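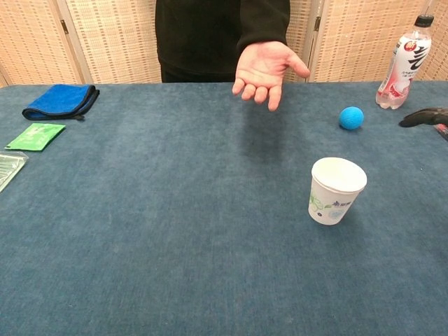 Helju Žukauskas

Covered the long table in the slate blue velvety stuff for the April sale. It shows every stroke of your hand, light one way and dark the other. Do I brush it all toward the front or leave it? Tan folding screen stays behind.

datley_27
Leave it. Looks fine with the screen.

Laine Mets
Disagree. Brush it one way with a dry towel before you set up. Streaks bother me more than dust does.

Helju Žukauskas
I have a bright blue microfiber one. Will that drag?

datley_27
Mine did. Lint everywhere.

Laine Mets
Never had lint from mine. Wash it first.

Cletus
I paid 30 for a plain cotton cover and stopped brushing.

This site uses cookies. Accept / Settings
Last updated Wednesday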